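Keeping the doors open: Ynyr Prosser on public restrooms

Ynyr Prosser starts at 5 in the morning, and by the time most of Stesham is making coffee he has already unlocked half the public restrooms in town. He has looked after them for the parks and streets department for most of his working life. There are 12 buildings on his list, from the brick block behind the Holub Hall to the pair at the far end of the Fliltska lake trail, which can only be reached by truck when the creek is low.

We met at the Holub, where the department keeps a small office with a desk, a kettle and a wall of keys. He had asked to talk early so he could be back out before lunch.

"I didn't plan on it," he said. "I was hired to mow. Then the man who did the restrooms hurt his back and they asked who could cover for two weeks. I said I would. He didn't come back, and I didn't go back to mowing."

At that time the town locked everything at dusk and left the lake restrooms shut from the first frost until spring. The reasoning was money. Heat for an empty building looked bad on a budget sheet, and so did overtime for the person who had to drive around locking up.

Prosser thinks the savings were never as large as they looked. "You close a restroom and people still need one. They go in the gas station, they go in the library, they go behind the building. Then somebody else is cleaning it up and paying for it. It just isn't on our sheet."

The library was the first to complain. Its staff were spending part of every afternoon dealing with a line at the one restroom on the ground floor, and they asked the town, politely and then less politely, to open the Holub block in the evenings. The town agreed to a trial and put Prosser in charge of it.
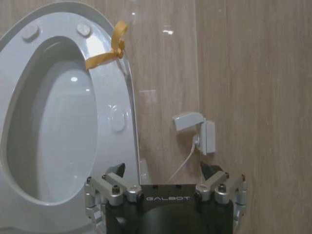

He kept a notebook through the whole trial. He wrote down when he unlocked, when he locked, what he found broken and how long it took him to fix it. He still has the notebook, and he brought it out of the desk while we talked. The entries are short. One page from the first August reads "faucet again" four times in a row.

"That was a bad faucet," he said. "It was the push kind, where you press it and it runs for a while and shuts off. Except it wouldn't shut off. I replaced the cartridge and it went again. The water in this town is hard and those things hate hard water. I ordered a different kind from Pratard and it lasted."

Pratard is the supply house on the east side. Prosser has dealt with the same counter there since he began, and he says a good parts counter has saved the town more than any policy has. When a valve fails he wants the same valve back in the wall that day. If the building has a mix of brands bought one at a time from whoever was cheapest, he can't keep spares for all of them.

It took him years to get the town to agree to standard fixtures. Each building had been put up or redone in a different decade, by a different contractor, and no two of them took the same seat hinge or the same flush valve. He made his case with the notebook. He added up the days that stalls had been out of order waiting on a part, over one year and across every building, and it came to 245.

"I didn't make a speech," he said. "I wrote the number on a piece of paper and gave it to my supervisor. She took it upstairs."

The change was made one building at a time, whenever something had to be replaced anyway. The Holub went first and the lake restrooms went last. He now keeps one shelf of spares where there used to be a whole closet, and a stall is usually back in use the same afternoon.

I asked what people get wrong about the job. He thought about that for a while.

"They think it's disgusting. Some days it is. Most days it's a lot of walking and a lot of small repairs. A loose hinge, a door that won't latch, a soap dispenser somebody pulled off the wall. If you catch a loose hinge on the day it gets loose it takes two minutes. If you leave it a month you're buying a seat."

He feels more strongly about doors than about anything else. A stall door that does not latch, he said, is the same as a stall that does not exist, especially for a parent with small kids or anyone who is nervous about using a public restroom to begin with. He checks the latches before he checks the plumbing.

He also has opinions about light. The old fixtures at the lake were yellow and dim, and visitors described the building as dirty even on mornings when he had just finished cleaning it. He swapped in brighter lamps and painted the ceiling white, and the complaints dropped. The cleaning routine was the same as before. 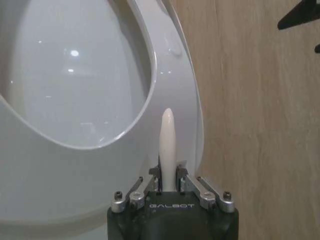 What does a town this size need to budget for before it agrees to keep its restrooms open all year?

Heat and a person. The heat only has to keep the pipes from freezing, so you can set it low and insulate well, and the bill is smaller than people expect. The person is the larger cost, and it has to be someone who visits every building every day, including the days when hardly anyone uses it.

Year-round opening came in stages as well. The two downtown buildings stayed open through the first winter. The ball field followed, and then the lake. Prosser had argued against the lake at first. The line that feeds it runs shallow for a long stretch and he did not believe it would get through January.

"I was wrong on that one," he said. "We buried a section deeper and wrapped the rest, and it held. There's a fellow who fishes through the ice out there who shook my hand over it. I told him to thank the crew with the backhoe."

The biggest test each year is the summer fair, when 2,000 people come through the Holub grounds in a single afternoon. For a long time the town rented portable units and lined them up along the fence. It still rents a few, but the permanent block now carries most of the load. Prosser spends that day within sight of it. He brings a folding chair, a cart and a radio, and goes in every half hour.

Paper is what runs out. He used to lose whole rolls to people who took them home, so he went to a large locked dispenser that holds several at once. It was not popular. The rolls were hard to get started and people left torn pieces all over the floor. He tried three models before he found one he could live with, and he says he would still not call it good.

"The catalog always shows it in a clean white room with nobody in it," he said. "Put it in the ball field on a Little League night and then tell me how it works."

There have been harder parts of the work. He has found people asleep in the stalls in cold weather, and for years there were no instructions about what to do. He would knock, say good morning and come back in twenty minutes. Later the county printed a card with a phone number and the address of the overnight shelter, and he carries a stack of them in his shirt pocket. He does not like to talk about it much. "You'd want somebody to be decent to you," he said, and moved on to the subject of floor drains.

Floor drains turned out to be something he could discuss at length. A drain that never gets water dries out and lets the sewer smell up into the room, and visitors will blame the toilets for it every time. Once a week he pours a bucket down each one. He has taught this to every summer helper he has had, and he can tell by the smell, walking in the door, which of them forgot.
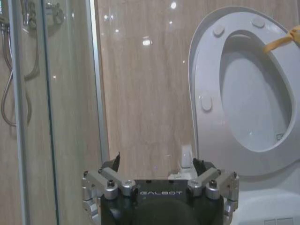
Restroom block, Holub Hall, Stesham

He would like to see two more things done before he retires. One is a building at the bus stop on the north side, where drivers and passengers have been making do with a diner that closes at three. The site has water close by, he said, and he has walked it with a tape measure on his own time. The other is an adult-size changing table, at least at the Holub. A woman who brings her grown son to the hall for concerts asked him about it last year. He had not known there was such a thing. He looked it up, found that it would fit if one partition moved over, and sent the drawing upstairs with a price from Pratard clipped to it.

"They haven't said no," he said.

There is also the matter of who takes over. The department has had trouble hiring for the position, and the last two people left inside a year. Prosser puts that down to the pay and the hour. He would start the next person later in the morning and give them a partner on the lake run, which takes two people in winter anyway on account of the gate.

I asked whether he would go over the notebook with whoever it is. He said there are eleven of them now, all the same kind, in the bottom drawer. He has started putting an index in the front of each one, by building and then by fixture, and he is up to number four.

It was getting toward ten. He rinsed his cup, took the lake keys off the wall and asked if I needed a ride back as far as the creek.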